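Cómo controlar las caducidades en una tienda pequeña sin programa de inventario

Publicado el 5 de octubre en Comercio y autónomos

Brahim Helmy
Hola a todos. Llevo una tienda de alimentación de barrio desde diciembre, con 200 referencias entre aperitivos, galletas, bebidas y algo de limpieza. La caja es antigua y solo registra importes, no descuenta existencias ni guarda fechas. La semana pasada tuve que retirar varias bolsas de frutos secos y una caja entera de barritas que se habían pasado, y no es la primera vez. Mi distribuidor, Soltard, no admite devoluciones si no se avisa con 14 días de antelación, así que cuando me doy cuenta ya es tarde.

No quiero pagar un programa por ahora. ¿Cómo lo hacéis los que trabajáis con papel o con una hoja de cálculo? También me interesa saber qué hacéis con lo que está a punto de caducar.

Retwood
Yo estuve años con una libreta y funciona si eres constante. Lo primero es apuntar las fechas cuando entra la mercancía. Si esperas a tenerla en la estantería, no lo harás nunca. Abro la caja, miro la fecha más próxima del lote y la anoto en la página del mes que corresponde: producto, pasillo y fecha. El primer día de cada mes abro la página y ya sé qué tengo que buscar.

Lo segundo es colocar siempre lo nuevo detrás. Parece evidente, pero con prisas se acaba metiendo delante. Si el estante tiene 40 cm de fondo y está lleno, hay que sacar lo que queda, poner lo nuevo al fondo y devolver lo anterior. Cuesta unos minutos y ahorra bastante dinero. En galletas y patatas en bote es donde más se descuida, porque aguantan mucho y uno se confía.

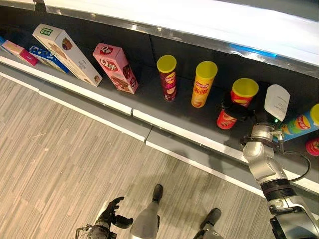

¿Cada cuánto hay que repasar las fechas directamente en el estante? Una vez por semana lo fresco y una vez al mes lo demás, siempre por secciones y apuntando cuál toca la próxima vez.

Para los avisos al distribuidor, pon en la libreta dos fechas: la de caducidad y la del último día en que puedes reclamar. La segunda va en rojo y es la que de verdad miras. En mi caso dejo además un margen de unos días, porque los comerciales no siempre contestan el mismo día y prefiero tener el correo enviado.

Con los refrescos el problema es otro. La fecha suele ir impresa en el tapón o en el cuello, con tinta que se borra, y en los envases de color a veces hay que ponerlos a la luz para leerla. Lo mejor es escribirla en el cartón o en el plástico del pack antes de abrirlo, con rotulador grueso. Los chicles y caramelos casi no dan trabajo, pero también caducan.
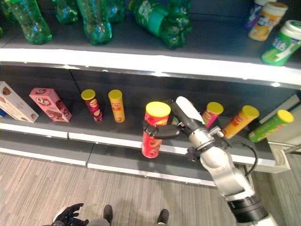

Katsuhiko Imai: Lo del rotulador está bien mientras el pack siga entero. En cuanto lo abres pierdes la referencia. Yo pego una etiqueta con el mes en el canto del estante y la cambio cuando repongo.

Retwood
Es verdad, con etiqueta en el canto también vale. Eso sí, si mezclas dos lotes tienes que dejar puesta la fecha más antigua.

Clalitz
Hoja de cálculo y formato condicional, no hay más. Columna de fecha, se pone amarillo un mes antes y rojo dos semanas antes. Se hace en una tarde.

Lo que se acerca a la fecha va a una cesta junto a la caja a mitad de precio. Mejor eso que tirarlo.

Brahim Helmy
Gracias a los tres. Voy a empezar con la libreta y, cuando le coja el ritmo, paso los datos a una hoja. 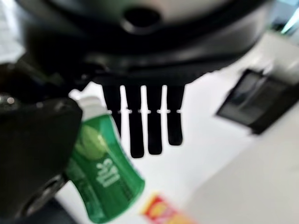 Me queda una duda con los pedidos. Hasta ahora pedía lo mismo de todo, 13 unidades por referencia, y ahora veo que de ahí viene buena parte de lo que se me caduca. He dibujado a mano las ventas de cuatro productos en barras que cuelgan de una línea, y me ha salido algo parecido a las púas negras de la última foto: la segunda baja más que ninguna, la tercera casi igual y las de los lados se quedan cortas. Supongo que lo lógico es pedir según ese largo, pero no sé si un mes de datos es suficiente.

Retwood
Un mes es poco. Espera a tener tres y descuenta las semanas con fiestas. Mientras tanto, pide menos de lo que se mueve despacio, aunque te quede algún hueco. En la zona de Achterberg, donde tengo la tienda, el reparto pasa dos veces por semana y un hueco se tapa enseguida – mira cada cuánto te sirven a ti antes de recortar.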